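The Year I Learned to Sleep in My Own Bed

2022-01-28

I have been a bad sleeper since I was 13. My mother blamed the radio, my college roommate blamed coffee, and my husband (who could fall asleep on a moving hay wagon) thinks I simply don't want it enough. So when my editor asked who wanted to spend the winter writing about sleep, my hand was up before she finished the sentence!

First I did what everybody does. I bought stuff. There was a pillow full of buckwheat that sounded like someone eating cereal next to my ear, then a spray that smelled of lavender and floor cleaner. Then came the Floltine, a little bedside machine that plays rain. It cost more than my winter coat and it plays very nice rain, and I lay there listening to it until three in the morning, wondering if I'd left the car windows down.

Then I called Vignesh Murthy. He runs a sleep class at the community center in Sidcombe, on the second floor, right above the pool, so the whole room smells faintly of chlorine. I'd expected somebody hushed and floaty. Vignesh is loud. He laughs at his own jokes and he wears hiking boots indoors, and the first thing he asked us was what we do in bed besides sleep. After the giggling died down, the list got pretty embarrassing. I pay bills in bed. I eat toast in bed. I once did an entire tax return in bed, with the receipts laid out by month across my knees.

"So your bed is an office," he said. "With crumbs."

His homework was simple and I hated it. No getting into bed until you're truly sleepy, and if you're still awake after what feels like a long while, you get up and go sit somewhere else. No looking at the clock. And you make the bed every single morning, corners and all, and you stay off it until night.
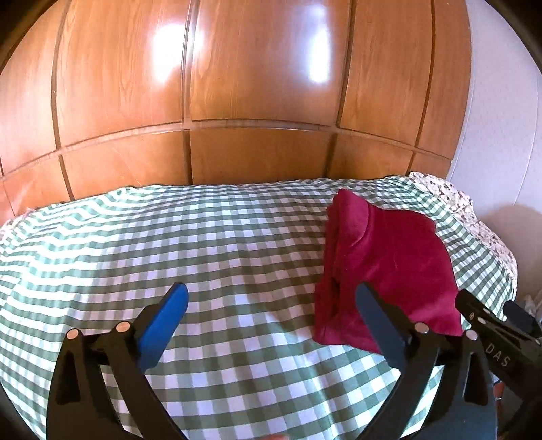 The first week was awful. I sat in the kitchen in my husband's robe reading a history of canals (Vignesh says to pick something dull, and a cousin of mine had given me 700 pages of it for my birthday). I got kind of into the canals, which was a problem. By the second week I'd switched to the manual for our dishwasher and I was getting up maybe once a night instead of over and over.

What surprised me was how much I missed the bed during the day. I'd walk past the bedroom door with my laptop under my arm, feeling like a dog that's been told to stay off the couch. We don't have a big house. The kitchen chairs are hard and the good armchair belongs to the cat. I ended up working at the Millitz, a coffee shop near the post office, and I've now spent so much there on cinnamon rolls that the rain machine looks like a bargain.

There were 16 of us in the class at the start and I'd say most stuck with it. One woman drove in from Kereama every week, over the hill road, in the dark, with ice on it. She told me she hadn't slept through since her twins were born, and the twins are in the army now. At the last class she'd had three good nights in a row and she brought a lemon cake. I asked what she thought had done it and she said it was probably having somewhere to be on Tuesdays.

Me, I'm up and down. Last night I slept until the garbage truck came. The night before, I was back in the kitchen with the dishwasher manual, learning about rinse aid. My husband still snores through all of it. Vignesh has another round starting in February and I've already signed up, and I'm bringing the canal book in case anybody wants it.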